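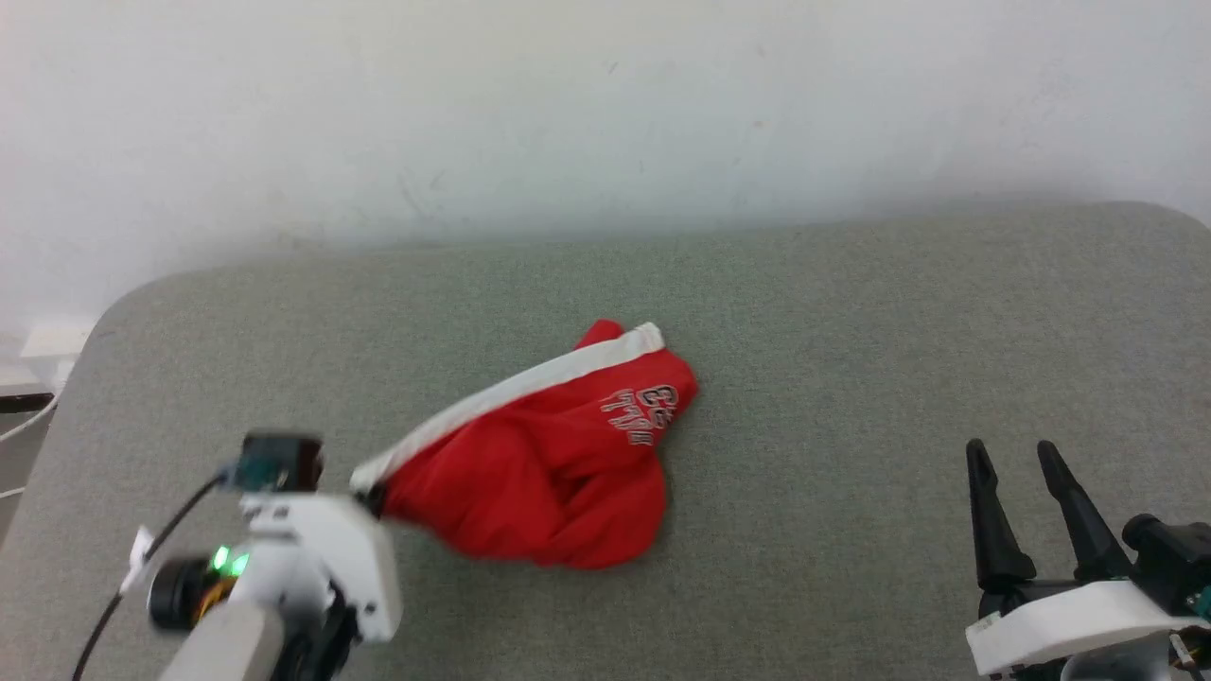 My brother left three things at my apartment when he moved to Yammine: a waffle iron, a parking ticket, and the red shorts.

The waffle iron I kept. The ticket I paid, because I'm a good sister and also because they'd started sending letters in my name. The shorts I meant to mail. I want that on the record. I had a padded envelope and everything, and then the envelope went to someone else, and the shorts went on the middle of the big gray bench against the wall, and that was February.

If you've never owned a bench like that, let me tell you what happens. You buy it so guests can sit down and take off their shoes. It's wide and soft and sort of green when the light's a certain way, and the lady at Flisel's who sold it to me patted it like a horse and said, "You'll have this when you're 60." And then you put one thing on it. Just one! A scarf. And by the weekend the scarf has had children.

So I'd clear it off every so often, when somebody was coming. Coats to the closet, mail to the kitchen, library books to the car where they'd ride around for another month. And the shorts would go up on top of the closet shelf, and a week later I'd need something off the shelf, and down they'd come, back onto the bench.

They were from the summer league in Flemley. Number 23, white stripe, the kind of red that gets on your pillowcases if you're careless. Deniz wore them for one whole season and scored, by his own count, all the important points. I went to most of those games. I brought a folding chair and orange slices like somebody's mother, and he pretended not to know me until he was hungry.

We weren't speaking, is the thing I keep going around. It wasn't a big fight. It was about our dad's car, who should have it and who had said what to whom, and then it was about the phone call where we talked about the car, and after that I couldn't have told you. He'd moved by then. Yammine is 300 miles away, which is a very handy distance if you don't feel like seeing somebody.

Ilgın Tokgöz from downstairs came up one evening to borrow the waffle iron (everybody in the building knew about the waffle iron) and she went to sit down and stopped.

"Whose are these?"

"My brother's."

"Is he here?"

"No."

She picked them up and folded them in half, and then in half again, very neat, the way she does towels. I don't know why it bothered me so much. I waited until she'd gone down the stairs and I shook them out and dropped them back the way they were, all in a heap, like he'd just come in from the Flemley courts and was in the shower using up my hot water.

Then I stood there feeling like an idiot.

I called him that night. He picked up on the first ring, which he never does, and said, "What happened?" because that's how we were raised, a phone ringing after nine means a funeral.

"Nothing happened. I've got your shorts."

It was quiet for so long I thought the call had dropped.

"The red ones?" he said. "I thought I lost those on the bus. I was sick about it. I went to the Tarkorer depot and looked through their whole bin."

"You went to the bus depot for shorts?"

"They're good shorts, Elif."

And I started laughing, and he said what, what, and then he was laughing too, in that wheezy way he has that sounds like a dog toy. We talked until my ear hurt. We got to the car eventually. He said he didn't even want it - he'd only wanted me to ask him if he wanted it. I said well, do you want it? He said no, it smells like Dad's cigars. I said I know, that's why I can't sell it.

He's driving down for the long weekend. He wants waffles, so I have to go get the iron back from Ilgın, and I should buy syrup, and sheets that aren't the flowered ones. I cleared the bench this morning, too, coats and mail and one boot. I left him room to sit.

The shorts I haven't moved. I did pick them up once, to see if they needed washing, and they did.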